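Equitação de Exterior: apontamentos da unidade 4
Preparação do percurso e condução do cavalo isolado

4.1 Âmbito

Esta unidade trata da saída ao exterior com um único conjunto (cavalo e cavaleiro), em percurso conhecido ou previamente reconhecido. A condução em grupo foi dada na unidade 3 e só é retomada onde o procedimento difere. Pressupõe-se que o aluno domina as transições entre os três andamentos em picadeiro e que sabe executar a paragem de emergência por flexão lateral.

O cavalo é um animal gregário. A ausência de congéneres altera o limiar de reação a estímulos visuais e auditivos, e um cavalo calmo em grupo pode recusar sair sozinho. A avaliação da aptidão para a saída isolada faz-se sempre com o cavalo isolado.

4.2 Reconhecimento do percurso

O percurso-tipo usado nas aulas práticas é o da Fonseca, com partida e chegada no portão de serviço. No reconhecimento, feito a pé ou de bicicleta, registam-se:

- natureza do piso em cada troço (terra batida, areia, pedra solta, alcatrão);
- inclinações, com indicação do sentido da marcha;
- passagens de água e respetivo fundo;
- cancelas, lado de abertura e tipo de fecho;
- pontos onde é possível desmontar e voltar a montar;
- zonas sem rede de telemóvel.

O mesmo percurso feito em sentido inverso é, para o cavalo, um percurso diferente. Os objetos aparecem por outro lado, as subidas passam a descidas e o troço final deixa de coincidir com o regresso habitual a casa. O registo deve ser refeito para cada sentido. Uma cancela de manobra simples à ida pode obrigar a recuar em declive à volta; no percurso da Fonseca é o que sucede com a segunda cancela, a seguir ao ribeiro.

4.3 Verificação do material

Antes de montar, verificar por esta ordem: cabeçada e rédeas, barbela se existir, cilha, látegos e loros, estribos. A cilha é novamente verificada depois de 200 metros a passo e outra vez depois da primeira subida. Nas saídas isoladas leva-se cabeção com corda de prisão por baixo da cabeçada. Não se prende o cavalo pelas rédeas em circunstância alguma.

O telemóvel vai no corpo do cavaleiro, nunca no alforge.

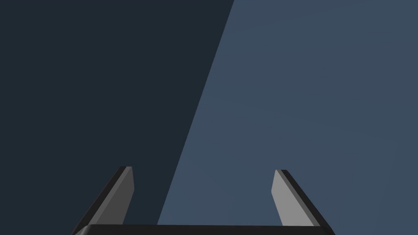
4.4 Gestão dos andamentos

Os primeiros 2 quilómetros fazem-se a passo, com rédea comprida e contacto leve. O trote levantado introduz-se em piso regular, com troca de diagonal a intervalos curtos. Em exterior é frequente o cavaleiro manter-se na mesma diagonal sem dar por isso, o que sobrecarrega um dos lados do dorso.

O galope só é admitido em troço reconhecido no próprio dia, em subida ligeira ou plano, e nunca na direção de casa. A transição descendente deve ficar concluída antes do fim do piso bom.

Nas descidas pronunciadas o cavalo desce a direito. A descida em diagonal aumenta o risco de escorregamento lateral dos posteriores.

O último troço faz-se a passo. Se o cavalo acelerar na aproximação, executa-se um círculo ou uma paragem, conforme o espaço, e retoma-se a marcha depois de obtida a descontração do pescoço.

4.5 Recusa e sobressalto

Distinguir os dois casos. No sobressalto a reação é súbita e de curta duração; mantém-se o assento, olha-se para além do estímulo e prossegue-se. Na recusa o cavalo para, recua ou tenta rodar. Procedimento: manter a frente voltada ao obstáculo, ceder a mão logo que o cavalo fique imóvel, aguardar, pedir um passo. Se ao fim de 4 tentativas não houver avanço, desmonta-se e passa-se à mão, pelo lado oposto ao do estímulo sempre que o terreno o permita.

4.6 Trabalho a entregar

Ficha de reconhecimento do percurso da Fonseca nos dois sentidos, com croqui à mão. Entrega até ao fim de maio. Quem fizer a prática em Rimia usa o percurso local e indica-o no cabeçalho da ficha.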